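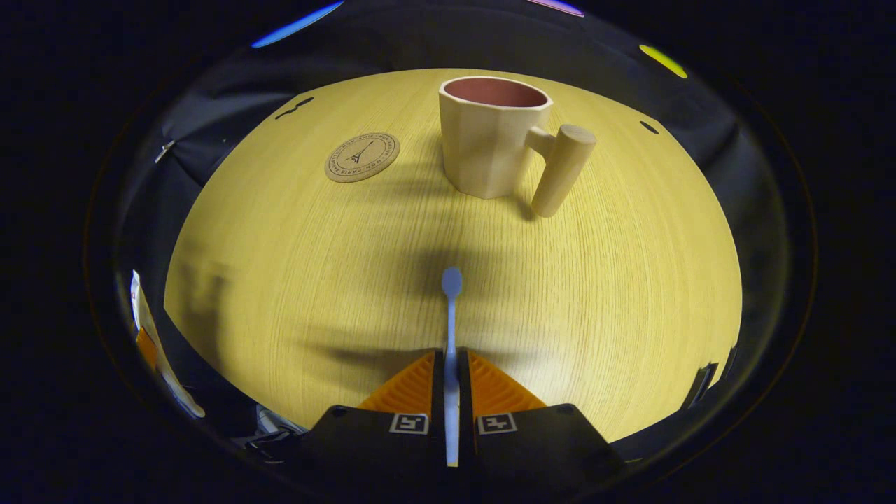 Hand-Held Gripper Stations: Demonstration Visits

Venano supplies hand-held gripper stations to teaching laboratories, technical colleges and research departments. Before any order is confirmed, we ask prospective customers to attend a demonstration visit at our Trurunville premises. A visit lasts one morning or one afternoon and is led by the staff who assemble and maintain the equipment.

The next open day takes place on 31 October 2024. Private visits for departments and purchasing offices resume in January.

What a visit covers

Visitors work at a round table with everyday tableware and small household items. A member of staff first demonstrates the grip, the approach and the release. Each visitor then takes a gripper and repeats the task at his or her own pace. Tasks are set at two levels. The first level consists of picking up a single light object, such as a toothbrush, and holding it upright over the table. The second introduces objects that call for more care in the approach — a mug with an unusual handle, a flat coaster, a spoon lying on the tabletop.

Uzma Virk, who directs the demonstration program, advises visitors to bring one or two objects from their own work. Objects should fit comfortably in one hand and should have no exposed blades. Glass may be brought by prior arrangement.

Groups are limited to eight persons. Larger parties will be divided and received in turn. Visitors under the age of sixteen must be accompanied by a teacher or parent.
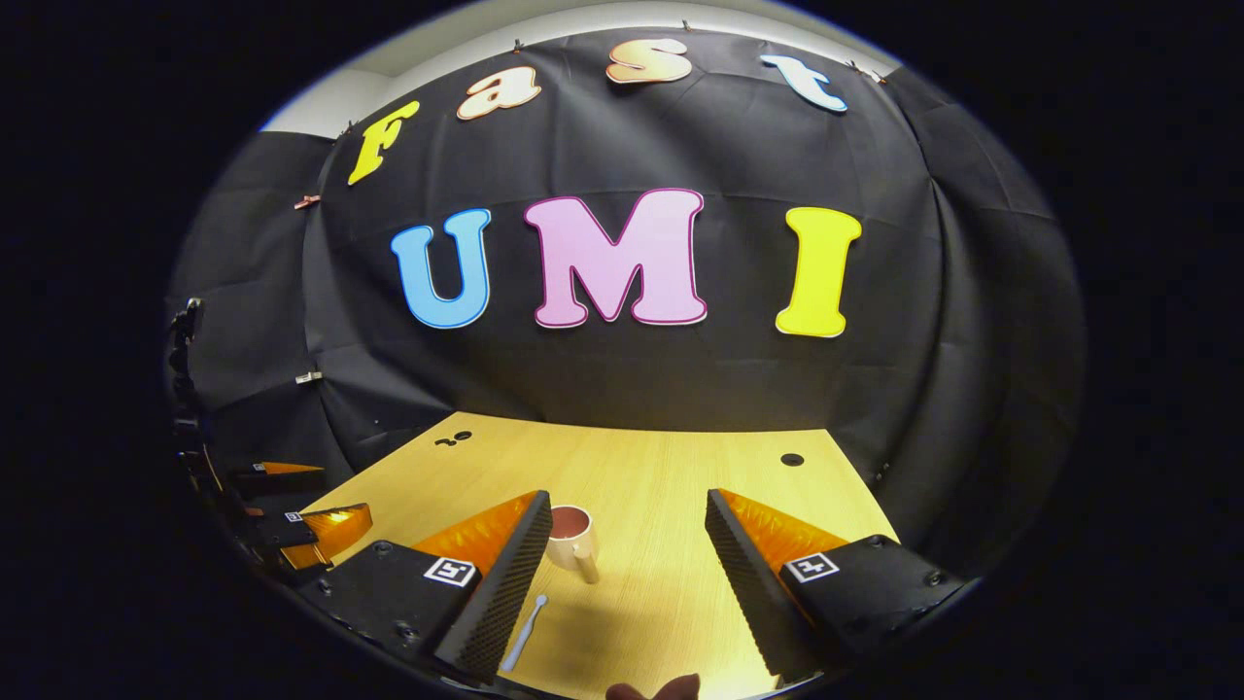 Equipment Bulletin, Issue 4, page 2

The gripper

The jaws open wide enough to pass on either side of an ordinary mug. Each finger carries an orange pad, and a square marker is fixed to the black body of each jaw. The camera is mounted on the tool and has a wide-angle lens, so that both fingers and the greater part of the tabletop remain in view while the operator works. Operators who have used only a fixed overhead camera generally need a few minutes to become accustomed to the curved image.

Cups are presented both with and without liquid during the program. A filled mug shows very quickly whether an operator is moving too fast, and instructors return to it often. Spills are expected and are cleaned up by our staff.

Finger pads are treated as a wearing part and may be replaced with a hand tool. Shiyu Shen of the service workshop shows the procedure at the end of each visit, and those attending are welcome to carry it out themselves.

Ordering information

Catalog number: 3125
Supplied as: gripper, mount, camera and carrying case
Finger pads: one fitted set, one spare set
Backdrop cloth and clips: available separately
Tabletop: not supplied
Operator training: included with the first order, up to 4 persons

The Tillman stand, formerly sold with this station, has been withdrawn. Customers who own one may continue to use it with the present mount after fitting the adapter plate, which the service workshop will send on request. The Brorkham case is unchanged.

Comments from earlier visits

"We had intended to send one technician and in the end sent our whole section. The time at the table was well used, and the questions we had about replacing the pads were answered with the parts in front of us."
Leilani Crenshaw, laboratory manager

"I would have liked a longer session with the second-level objects. The spoon took most of my afternoon."
Rafferty Ridgeway, instructor in mechanical trades

The second-level session has been lengthened by half an hour following comments of this kind.

Arranging a visit

Requests should be addressed to Emmett Park at the Trurunville office and should state the number of persons attending, the preferred morning or afternoon, and any objects that will be brought. Please indicate whether a member of the party will need to work seated; the table height can be changed if we are told beforehand.

There is no charge for attendance. Travel and lodging are the responsibility of the visitor. Long sleeves should be rolled back at the table, and rings and bracelets should be removed before handling the gripper. Photographs may be taken in the demonstration room but not in the service workshop.

Visitors are asked to report to the front desk ten minutes before the stated time. Parking is available behind the building, with the entrance on the north side.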